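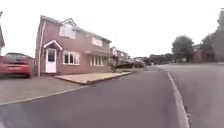 Figure 2.1 A curving residential street under an overcast sky. Look at where the rooftops and treetops meet the white of the sky, and at the parked cars farther down the road.

CHAPTER 2
Choosing Eyes: Comparing Cameras for an Outdoor Robot

Key terms: dynamic range, exposure, field of view, global shutter, latency, rolling shutter, test route

In Chapter 1 we put together a small wheeled robot and drove it up and down a hallway. Now we get to take it outside, and I can't wait, because this is where camera choice starts to get really interesting! A hallway is kind to a camera. The light hardly changes, the walls are close, and the farthest thing the robot cares about is a door at the other end. A street like the one in Figure 2.1 asks for much more. The sky is so bright that it has lost all detail, while the tree on the right has a dense, dark canopy and a trunk hidden among the plants below. The robot needs useful information from both parts of the view at once.

Try reading the street the way a steering program would. A solid white line runs along the right side of the road and follows the bend. On the left, a low curb separates the driveway from the asphalt. The line should be easy to find, with strong contrast against dark gray. The curb is harder. And on the right, past the line, there is more gray paving that matches the road in tone, so a program that looks for "road color" and nothing else will happily drive right onto it.

Then look into the distance. The parked cars along the left have shrunk to dark shapes without clear outlines. Would a sharper camera help? Would a narrower lens? Or would you do better to slow the robot down and let it get closer before it decides anything? All three are fair answers, and by the end of the chapter you will be able to argue for one of them with your own measurements.

The cameras we will compare

We use two cameras all the way through this chapter. The Prevar is a small color camera with a rolling shutter and a wide lens. Our lab paid $425 for it. The Hultport has a global shutter and a somewhat narrower lens, and it cost us $690. Both plug into the same Nair controller board, which makes swapping them wonderfully quick (four screws and one cable). If you have different cameras, use them. The tests are the point, and they work with anything that can send pictures to a controller.

You may be tempted to hold each camera up to a window, look at the screen, and pick the prettier picture. Please do it once, it's fun! But a picture that pleases a person can be poor food for a program. Many cameras sharpen edges and boost colors to make a view look lively, and those changes can turn plain pavement texture into false lines.

A lesson from the Dandport route

Syahrul Menon ran the first outdoor comparison for this course on a test route in Dandport, and his notes are still my favorite thing to hand to new students. He drove the route once with each camera and saved 437 frames from each run. Then he went through both sets by hand and marked every frame in which the program had lost the edge line. The cheaper camera did better on the straight part. The more expensive one pulled ahead on the bends, where the robot was turning and the rolling shutter made upright edges lean.

When he plotted the lost frames by location, a second pattern showed up. Both cameras struggled at the same spot, a place where the road rose slightly and the sky filled more of the view. The automatic exposure reacted to all that brightness by darkening everything else, and the line went gray along with the road. He fixed most of it by telling the controller to measure brightness from the lower half of the picture only. One setting, no new hardware. We will make the same change in Section 2.4.

Before you read on

Go back to Figure 2.1 and sketch it in your notebook as four or five simple shapes. Shade any part you think a camera would find too bright or too dark. Next, mark the piece of the picture you would use to set the exposure. Keep the sketch, as you will need it for Lab 2A.

2.1 What a Camera Measures

Every camera in this book does the same basic job: it collects light for a short time on a grid of tiny sensors, then reports how much each one received. The length of that short time is called the exposure, and it is the first setting we will learn to control.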